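塑料袋的第二次使用:Zurska宿舍区垃圾袋来源调查
课程项目报告
2023年8月8日提交

一、选题经过

项目最初想做的是快递包装。开题时老师认为快递包装已经有不少组做过,建议换一个更小、更容易拿到数据的题目。我们讨论时说到宿舍里的垃圾桶,发现组里几个人的习惯很不一样:有人一直买成卷的垃圾袋,有人从来不买,全靠超市购物袋和外卖袋,还有人垃圾桶里什么都不套,倒完用水冲一下。后来就把题目定为宿舍里的塑料袋在带回来之后去了哪里,其中有多少又被当作垃圾袋用了一次。

查资料时看到的说法大致分两种。一种认为购物袋收费以后,人们少拿了购物袋,但多买了垃圾袋,总量不一定减少那么多。另一种认为购物袋本来就比垃圾袋厚,用购物袋套垃圾桶未必划算,不如少拿厚袋,必要时买薄袋。两种说法针对的都是家庭,家庭的厨余多,垃圾桶也大。宿舍不做饭,桶小,垃圾以纸巾、包装和外卖盒为主,情况可能不同。

二、调查范围和方法

调查在Zurska宿舍区进行。宿舍区门口有一家Clikby超市,步行就能到,是大部分人买日用品的地方。校外的Mulligan市场稍远,水果便宜,周末去的人多,摊位给的袋子也多。宿舍楼下的可回收物由Wumska回收站定时来收,塑料袋不在他们的收取范围内,这一点我们事先问过。

调查分为问卷和记录表两部分。

问卷在5月发放,共100份,以寝室为单位,每个寝室填一份,避免同一只垃圾桶被重复计算。问卷内容包括垃圾桶的大小和数量、垃圾袋从哪里来、带回来的袋子平时放在哪里、什么样的袋子会直接扔掉。

记录表是请愿意参加的寝室连续记2周。每带回一个塑料袋,就在表上写一行,填来源、大小和去向,去向在袋子真正扔掉的那天再补。最后交回可用记录表的寝室有62个,合计记下574个袋子。有几份表前面写得很细,后面明显是一次补完的,我们当面问过填表人,能说清楚的保留,说不清楚的没有计入。

袋子的大小没有用升数表示。试填的时候发现大家都不知道一个袋子是几升,所以改成三档:小号只能装一两样东西,中号是普通超市袋,大号能装下一床薄被。成卷购买的垃圾袋单独列一栏,不计入带回来的袋子。

三、结果

(一)来源

记录表里最多的是外卖袋,其次是Clikby的购物袋,再次是Mulligan市场的水果袋,剩下的是快递内袋、药店袋和洗衣店套衣服用的长袋。问卷里大家估计的顺序和记录表不一样。很多寝室在问卷中把超市购物袋排在第一位,到了记录表里外卖袋却明显更多。可能的原因是购物袋要花钱,印象比较深,外卖袋是跟着饭一起来的,吃完就和饭盒一起扔了,不太会注意。

水果袋的数量和天气有关。记录期间有几天下雨,去市场的人少,那几天的表上几乎没有水果袋,外卖袋相应变多。

(二)去向

去向分为当垃圾袋、装别的东西、存着没用、直接扔掉四类。

当垃圾袋的比例在各种来源之间差别很大。超市购物袋多数会再用一次。外卖袋有一部分会再用,前提是没有沾上汤汁,提手也没有打成死结。不少商家会把提手系紧再用订书钉钉住,拆的时候只能扯破,这样的袋子到手就不能再套桶了。水果袋很薄,底部容易漏,但因为小,有寝室专门用来套桌上的小桶。洗衣店的长袋两头都是通的,除了有人拿来盖电风扇以外,基本都是直接扔掉。

装别的东西这一类比较零散,有装换季鞋子的,有雨天套在书包外面的,也有装脏衣服带回家的。这一类袋子使用的时间最长,有些到记录结束时还在用,表上的去向栏就是空的。

存着没用的袋子比预想的多。问卷里多数寝室都有一个专门塞袋子的袋子,挂在门后或者放在柜子下面。被问到里面有多少的时候,几乎没有人说得出来。也有人把袋子叠成三角形收在抽屉里,叠得很整齐,用得却不快,到学期末搬宿舍时一起扔掉。从减少浪费的角度看,存着最后扔掉和当天扔掉没有什么区别。

(三)桶和袋的配合

开始时没有把垃圾桶的形状当成一个问题,问卷里只问了大小。收回来以后发现,备注栏里写得最多的恰恰是袋子和桶不合适。常见的有三种情况。

第一种是袋口比桶口小,套不上,硬撑会裂。多发生在寝室公用的大桶上,桶是学校统一配的,口很宽,只有大号袋能翻过桶沿。寝室买卷袋基本都是为了这只桶。

第二种是袋口比桶口大,套上以后往下滑,垃圾一放进去袋子就整个塌到桶底。解决的办法有在侧面打一个结的,有用皮筋箍住的,也有用晾衣夹夹的。带压圈的桶没有这个问题,但压圈容易丢。

第三种是袋子的深度不对,购物袋比桌面小桶深很多,多出来的部分堆在外面,看着乱,有人嫌不好看就不用了。

我们自己拿几种袋子和几种桶试套了一遍,每种组合套好以后放入揉成团的废纸,再整个提出来,看袋口有没有滑落、提手还能不能打结。结果和备注栏里写的基本一致。桶沿向外翻的桶比直口的桶容易挂住袋子,袋子偏大一点也不太会滑。背心袋的两个提手如果能拉到桶沿外面,在同一侧系在一起,比打侧结牢固。薄的水果袋在小桶上效果不错,放到公用大桶里完全不能用。

四、对购买卷袋的影响

问卷问了寝室这个学期有没有买过成卷的垃圾袋,以及为什么买。半数以上的寝室买过。选择最多的理由是公用大桶没有合适的袋子,其次是卫生间需要干净不漏的袋子。选“家里没有旧袋子”的非常少。也就是说,宿舍里并不缺塑料袋,缺的是尺寸合适、又没有破的袋子。旧袋子和新买的卷袋在同一个寝室里并存,是很普遍的情况。

Clikby卖的卷袋有两种宽度,宽的刚好能套住公用大桶,窄的适合桌面桶。窄的便宜,有寝室贪便宜买了窄的,用不上,又回去买宽的,窄的就一直放着。我们在货架前看过,包装上只标厘米,没有说明适合多大的桶,买的人要自己量过桶口周长才知道。

另外有一小部分寝室完全不套袋。做法是桶里只放干垃圾,湿的和有味道的随手拿到楼层垃圾间。这些寝室的桶都不大,倒得也勤。记录表显示他们带回来的袋子不比别人少,直接扔掉的比例反而高,原因是没有地方用。

五、桌面小桶

各个组员对桌面小桶的看法分歧最大,这里单独写一节。

支持的理由是桌面垃圾以纸巾、笔芯、零食包装为主,量少而且干,小号袋正好能派上用场,而小号袋恰好是最没有别的用处、最容易直接扔掉的一类。用水果袋套小桶,等于给这部分袋子找到了第二次使用的机会。

反对的理由是桶小就要常换,本来一只大桶两天用一个袋子,改成每人一只小桶以后,每人每天都可能扔一个。袋子虽然小,加起来不见得省。而且小桶的袋子往往没有装满就系起来,最后又丢进套着大袋的公用桶里,变成袋子套袋子。

从记录表看,两种情况都存在。有小桶的寝室,水果袋当垃圾袋用的比例高于没有小桶的寝室,但总的换袋次数也更多。如果小桶里的垃圾直接倒进公用桶,袋子留着接着用,次数就降下来了。有几个寝室就是这样做的,一个小袋可以用好几天,直到弄脏为止。
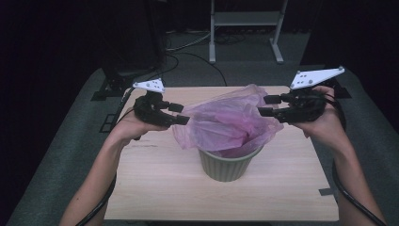

有一位填表的同学在备注栏里提出,小桶根本不应该套袋,里面都是干的东西,倒掉以后拿湿纸巾擦一下就行,套袋只是习惯。她说自己试着不套袋用了一个学期,只有一次因为倒了半杯奶茶进去才洗过桶,并建议我们把“需不需要套袋”放在“用什么袋子套”前面来问。

这条意见我们认为是对的。问卷的第一题默认每只垃圾桶都有袋子,不套袋的寝室只能在备注里说明,我们也是看到备注才把他们单独分出来的。如果重新设计问卷,这一题应该放在最前面。

六、不足

寝室是自愿参加记录的,愿意记的人可能本来就比较在意垃圾问题,结果会偏乐观。

记录时间短,存着没用的袋子后来怎么样,表上看不出来。如果能记到学期末搬宿舍的时候,存袋这一类应该会有很大一部分转到直接扔掉。

三档大小靠填表人自己判断,同一种Clikby中号购物袋,有人填中号,有人填大号。整理时按来源改过一遍,外卖袋没有统一规格,只能照原样保留。

没有称重。个数多不等于塑料多,一个厚的购物袋可能抵得上好几个水果袋。原来计划借实验室的天平称一部分样品,后来时间排不开,没有做成。这是整个项目里最可惜的一处。

七、建议

给宿舍管理方:公用大桶下次更换时可以选桶口窄一些、桶沿外翻的款式,让中号购物袋套得上。只要这一项改变,相当一部分寝室就不需要再买卷袋。

给超市:在卷袋包装或者货架上标出适用的桶口大小。

给外卖商家:提手不要系死结再钉订书钉,换成封口贴,袋子拆开以后还是完整的。我们和宿舍区附近的两家店说过,一家说封口贴贵,另一家说可以考虑,没有后续。

给同学:存袋子可以定一个上限,装满一个就不再存,下次去Mulligan市场时从里面拿几个带上。桌面小桶可以先试试不套袋,确实需要再套。

八、分工和资料

问卷设计和发放由全组一起完成,记录表的录入两人一组互相核对。试套在寝室和公共自习室进行。原始记录表交给任课老师保存,问卷空白样张和编码说明附在报告后面。附件中的表二有一处来源编码印错,药店袋和快递内袋的编号对调了,正文里的结果是按改正后的编码统计的。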